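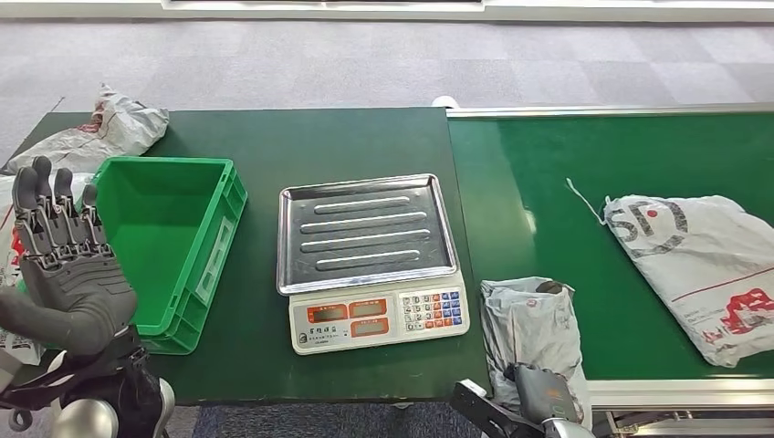 A digital scale and a green crate on the work table.

I gave up weighing my flour in October, and my bread is fine, thanks for asking. I know how that sounds! For six years I was the guy who corrected people at parties (a cup of flour is not a measurement, Linda) and I owned two kitchen scales, one of them just for salt.

Then I spent a week at my aunt's place in Geltcombe, where there's a chipped blue mug and that's it. She fills the mug, dumps it in the bowl, adds water till it feels right. I asked her what right felt like and she said "like an earlobe" and went back to her radio show. I made that loaf every morning and ate most of it standing up.

My friend Rostam Rahimi thinks I've lost it. He says 700 grams is 700 grams in any kitchen, and sure, if you're writing a recipe for 1,000 strangers or running a bakery, weigh everything, please. I still do it for macarons, where being off on the sugar has made me cry. But a plain loaf on a weeknight? Flour soaks up more or less water depending on the bag and the weather, and I was so busy chasing the number that I'd keep a sticky dough sticky out of loyalty to it. Now I stick my hand in and add a bit more flour.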